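Setting Up a Metal Sorting Bin on a Wooden Bench

Reading time: 4 minutes

By Leopoldo Figueroa

A bench bin gets used harder than almost any other container in a workroom. Parts are dropped in, dragged across the floor of the bin, and scooped out again. The steps below cover choosing a bin with sloped sides, fitting it to a wooden work surface, cleaning it, and dealing with wear. They apply to bare or painted steel. Aluminum bins need a softer abrasive than the one listed.

What you need

- Metal bin with flared sides and a flat bottom
- Two wooden work surfaces of equal height, or one bench with a cutout
- Abrasive sheet, 400 grit and 2000 grit
- Mild dish soap, warm water, two cotton cloths
- Plastic scraper
- Pencil, level, tape measure
- Thin felt or rubber strip

Step 1. Choose the shape

A straight-sided bin holds more for its footprint, but small items end up pressed into the corners, where they are hard to pick out. Flared sides return most items to the flat part of the floor. The slope should be steep enough that a folded cloth slides down it without help. Test this in the store with a glove or a rag.

The flat area matters more than the rim size. Measure the bottom, not the opening, when comparing bins. The Relletti deep model and the Dredthorpe utility bin have similar openings, but the Dredthorpe has the larger floor and is the better choice for textiles and other soft goods.

Step 2. Fit it to the bench

Set the bin in position and mark its outline on the wood. If the bin will hang by its rim, the cutout must clear the sloped walls at the depth of the bench top. Cut small, test, and enlarge. If the bin will sit between two surfaces, clamp both surfaces before marking.

Check level in both directions. A bin that tips toward one corner will collect everything there. Run the felt or rubber strip under the rim wherever metal meets wood. It stops rattle and keeps the rim from printing a dark line into light-colored boards.

Step 3. Clean before first use

New bins usually carry a film of oil. Wash with soap and warm water, rinse, and dry at once. Pay attention to the seam where the sloped panel meets the wall. Water left in this seam is the usual starting point for rust.

Step 4. Read the wear

Empty the bin every few weeks and look at the floor and the slopes separately. They wear in different ways.

Scratches and cloudy patches on the floor come with normal use and need no treatment unless an edge can be felt with a fingertip. Smooth raised edges with the 400 grit sheet, then the 2000 grit, always in one direction.

Flaking on a slope should be treated sooner. Loose flakes stick to fabric and get carried out of the bin. Lift them with the plastic scraper, working from the ragged edge toward the sound area, and stop when the edge no longer lifts. Wipe with a damp cloth and dry.

Specks along the seam can be dirt or early rust. Rub one with a dry cloth. If it stays, use the 2000 grit sheet lightly.
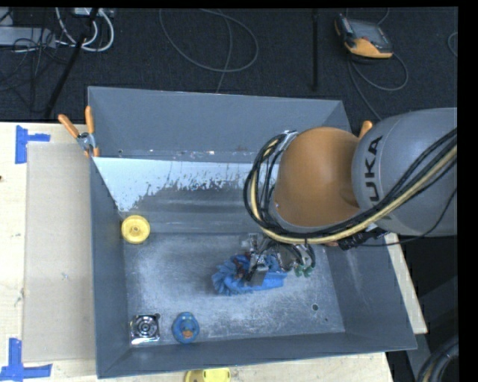 Scuffed bin floor with a blue ruffled item on it; the pale area on the sloped panel has a ragged, flaking lower edge.

Step 5. Load it correctly

Place soft items near the middle of the floor, with space on all sides. An item pushed against a slope folds under itself and becomes harder to grip. Do not mix soft goods with heavy hardware. If both must go through the same bin, run the hardware last and wipe the floor afterward.

For bright fabrics, wipe the floor with a white cloth first. If the cloth comes away gray, wash the bin again.

Comments (3)

tlapale_shop: What thickness of felt under the rim? Mine compressed flat by November.

L. Figueroa: 2 mm for a small bin. Use rubber if the bin is heavy.

Irnotness: Plastic scraper worked on the slope. Took nearly an hour for one panel. A hair dryer on low helped with the stubborn part.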